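Who Will Fix the Boat?
By Suryani Setiawan

Every year in October there is a naval fair somewhere, and every year I come home from it with the same feeling. The halls are full of unmanned boats. They are gray, low and fast, and the films that play behind them show the sea always from the air and always in good weather. I have asked the same question at many stands, and I have seldom received a good answer. When this boat breaks, who is going to fix it?

I worked eleven years in the supply office of a naval base, and I know that this question sounds small. It is a question for people with a clipboard. The questions for important people are about range, sensors and who gives the permission to fire. I don't say these are bad questions. But a patrol boat which stands in the shed has no range at all, and its sensors look at the wall of the shed.

Let me take the case I know best. The base at Mangundap bought 3 boats of the Covurmont type from the company Tisix. The Covurmont is, in my opinion, a good boat. It can stay at sea longer than a crew can, it does not get seasick, and the officers who use it speak well of it. The trouble is in the contract. On page 25 there is a short paragraph which says that the steering unit, the radio mast and the complete electrical cabinet can be opened only by a technician of the manufacturer. If a sailor breaks the seal, the warranty is over for the whole boat, also for the parts he did not touch.

For a rich navy this is maybe acceptable. It has its own agreement with the manufacturer, and there is a service office near every large port. Mangundap has no such office. The nearest one is in Hitatthorpe, which is 1313 nautical miles away, and the technician comes when he has time. One of the boats waited 25 days for a seal ring. A mechanic at the base had the correct ring in a drawer, because the same size is used in the cooling pump of an old tugboat. He was not allowed to put it in. He told me this without anger, in the way one talks about the rain.

I understand the argument of the manufacturer. Inside the cabinet there is software which they don't want to see copied, and there are connections which can be damaged by a person without training. If such a boat loses its steering near a ferry line, the newspapers will write the name of the company and not the name of the mechanic. This fear is reasonable. But it is a fear about perhaps 11 components, and the contract locks up everything, from the computer to the rubber.

There is also a reason which is less often said loudly. Service is where the money is. The boat itself is sold at a price which looks friendly, and the profit arrives later, year after year, with each visit. I don't find this immoral – printers are sold in the same way – but a ministry should at least know that it is buying a printer.

What a crew was doing all the time

When people compare a boat with crew and a boat without crew, they count salaries and beds. They forget that a crew is also a repair team which is always on board. On an ordinary patrol somebody tightens a clamp, somebody changes a filter, somebody hears that the pump makes a new sound and goes down to look. None of this comes into a report. The boat arrives home in good condition, and the office believes that it is a reliable boat.

Take the people away and these small works don't disappear. They are collected and they wait at the pier. So an unmanned boat needs better mechanics on land than a normal boat, and more hours with them. I have read many plans in which the number of people on land goes down together with the number of people at sea. I would like to meet the person who made this calculation and to sit with him one afternoon at the pier, preferably in the wet season.

It is also a matter of pride, if I may use this word. A young mechanic who may only wash the hull and call a telephone number will not stay long in the navy. He will go to the ferry company, where they let him open an engine. After some years the navy has nobody left who could judge if the technician from Hitatthorpe did his work well.
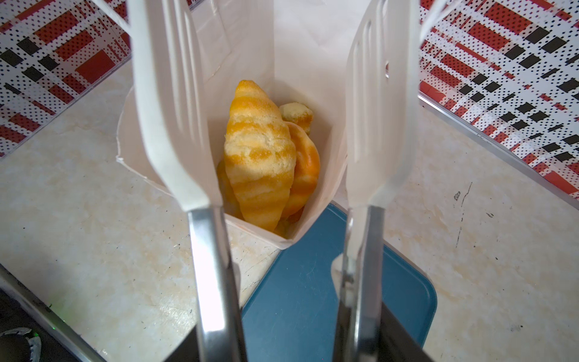
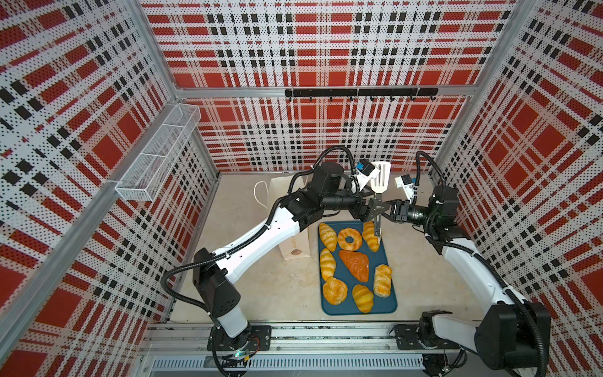
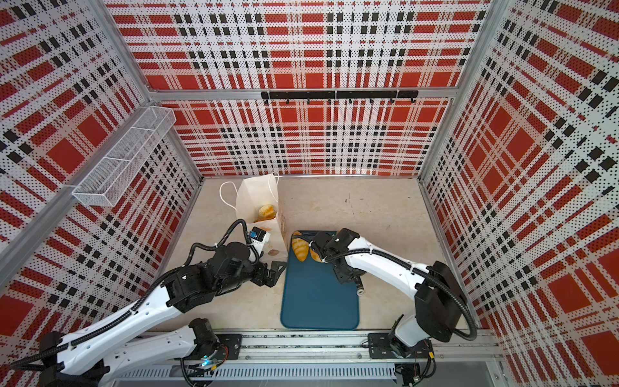
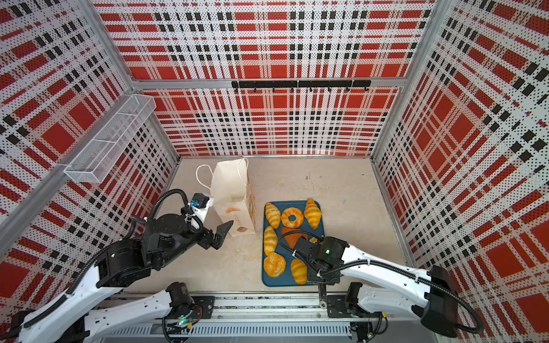
What I would write in the contract

First, the manuals. All of them, in a language that the mechanics read, delivered on the same day as the boat. Second, a list of the parts which are truly closed, with a reason beside each one. Everything that is not on the list can be opened by trained people of the navy, and the warranty stays. Third, a store of spare parts at the home port, paid from the purchase price and checked each year.

I would add one more sentence for the case of war. If the manufacturer cannot come, or is not permitted by his own government to come, all seals may be broken and the passwords are in an envelope in the safe of the commander. Tisix will not like this sentence. They will say that it was never needed until now, and this is correct. Lifeboats are also in the contract, and I did not hear that anybody asked to take them out.

A small navy often believes that it is too small to demand such things. I believed it too when I was in the supply office, and I signed papers that I would not sign today. But the companies need their first customers very much – a boat which is in service somewhere is easier to sell than a boat in a film. The time to ask is before the signature, while the salesman is still pouring the coffee. The mechanic at Mangundap still has his seal ring in the drawer, and the next contract is being prepared now.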